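Orden - Comunidad de ayuda para el hogar y la oficina
Buscar en la comunidad Introduzca un término Buscar

Mesa de madera clara de uso compartido: bebidas, material de escritura y criterios de limpieza
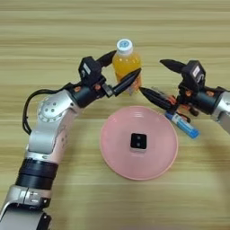

Consulta remitida por Duangjai Kaewkla

Estimados miembros de la comunidad:

Me dirijo a ustedes en calidad de responsable de espacios comunes de un centro de formación. En la sala principal disponemos de una mesa de madera clara, con la veta horizontal bastante marcada, que se adquirió en junio y que utilizan a diario varios grupos. Sobre ella conviven de manera habitual botellas de zumo de naranja y artículos pequeños de papelería, en particular barras de pegamento y rotuladores.

El reglamento interno vigente se redactó para las mesas anteriores, que tenían otro acabado, y solamente indica que «los usuarios dejarán la superficie en las debidas condiciones». La redacción resulta insuficiente. En las últimas semanas he recibido tres partes por cercos pegajosos y uno por restos de adhesivo seco junto al borde. El proveedor, Kaewmanee, nos entregó una ficha de mantenimiento de dos páginas en la que se desaconsejan los productos abrasivos, pero no se menciona el zumo ni el pegamento.

Agradecería orientación sobre las siguientes cuestiones:

Primera. Si conviene permitir las botellas de zumo sobre la mesa, siempre que estén cerradas y en posición vertical, o si es preferible destinarles un mueble auxiliar.

Segunda. Qué procedimiento de limpieza recomiendan para el azúcar del zumo y para el pegamento en barra, teniendo en cuenta que desconozco con exactitud el tipo de barniz.

Tercera. Cómo debería redactarse la norma para que resulte aplicable sin necesidad de supervisión constante. El aviso se colocará en la puerta y no puede superar los 300 caracteres, por exigencia del formato de los rótulos del centro.

El presupuesto disponible para accesorios es de 35 euros. Quedo a la espera de sus indicaciones y les agradezco de antemano su atención.

Respuestas

Respuesta de Finn Buschmann - marcada como útil por la autora de la consulta

Estimada señora Kaewkla:

He gestionado durante varios años las salas de lectura de una biblioteca municipal y el problema que expone me resulta conocido. Trataré de responder en el mismo orden.

En cuanto a las botellas, no considero necesario prohibirlas. Una botella de plástico con tapón de rosca, bien cerrada, presenta poco riesgo. Los cercos suelen proceder de las gotas que quedan en el cuello después de beber y que descienden por el exterior hasta la base. En nuestro caso se habilitó una bandeja lisa en el centro de la mesa, con espacio suficiente para las bebidas de los asistentes, y se pidió que las botellas volvieran a ella después de cada uso. La bandeja se lava al final de la jornada. Conviene que tenga un borde bajo y una base de fieltro o de corcho, puesto que las bases rígidas acaban rayando el barniz cuando se arrastran.

Para el zumo reciente basta un paño de microfibra humedecido en agua tibia y muy escurrido, seguido de un segundo paño seco. Debe pasarse en el sentido de la veta. Si el azúcar ya ha endurecido, apoye el paño húmedo sobre la mancha durante un minuto, retírelo y repita la operación las veces que haga falta. Una gota de jabón neutro es admisible en la mayoría de los acabados. Desaconsejo el vinagre, que algunas guías recomiendan sin mayor precisión, así como las esponjas con cara verde.

El pegamento en barra corriente suele ser soluble en agua, por lo que el mismo procedimiento ofrece buen resultado. Los restos gruesos pueden levantarse con una tarjeta de plástico sostenida en ángulo muy bajo. La tinta de rotulador exige mayor prudencia: si es permanente, el alcohol puede eliminarla y, con ella, parte del barniz. Antes de aplicar cualquier disolvente, realice una prueba en la cara inferior del tablero y espere hasta el día siguiente.

Respecto al material pequeño, las barras y los rotuladores ruedan con facilidad y terminan debajo de los papeles o en el suelo, a menudo sin tapa. Un bote ancho o una caja baja, apartados de la bandeja de las bebidas, bastarán para evitarlo.

Le propongo el siguiente texto para el aviso, que según mi cómputo asciende a menos de 228 caracteres:

«Mantenga las botellas cerradas y sobre la bandeja. Guarde pegamentos y rotuladores, con su tapa, en la caja. Si se derrama líquido, séquelo de inmediato con el paño disponible.»

Los accesorios mencionados caben con holgura en el presupuesto que indica. Reserve una parte para reponer los paños, pues desaparecen.

Reciba un cordial saludo.

Respuesta de usuario registrado «Dastside»

Buenas tardes. En nuestra oficina se cubrió toda la mesa con un mantel transparente y se acabaron las quejas. Se limpia en un momento. Es cierto que al cabo de unos meses quedó algo amarillento y que, cuando entra líquido por debajo, la mancha es peor que la original. Aun así, lo recomiendo. No sabría indicarle el grosor.

Respuesta de usuario registrado «Skonenico»

Con carácter previo a cualquier otra medida, debería solicitar por escrito al proveedor la composición del acabado. Un tablero aceitado y uno barnizado no admiten el mismo tratamiento, y el jabón puede resecar el primero. Hay una comprobación sencilla - deposite una gota de agua en un lugar poco visible y observe durante diez minutos. Si la madera se oscurece, el acabado es poroso o está gastado, y en tal caso yo retiraría las bebidas de la mesa hasta aplicar una nueva capa.

Sobre el mantel propuesto en la respuesta anterior, tengo reservas. Algunos plásticos flexibles se adhieren al barniz y dejan marca al retirarlos.

Comentario de Duangjai Kaewkla

Agradezco las tres aportaciones. He remitido la consulta a Kaewmanee conforme a lo sugerido y, entretanto, se instalará la bandeja. El texto del señor Buschmann se incorporará al aviso con una única modificación: se sustituirá «paño disponible» por «paño del cajón», que es donde se guardan.

Este sitio utiliza cookies propias para recordar sus preferencias de lectura. Aceptar Configurar

Orden - Comunidad de ayuda Contacto Condiciones de uso Todos los derechos reservados Volver arriba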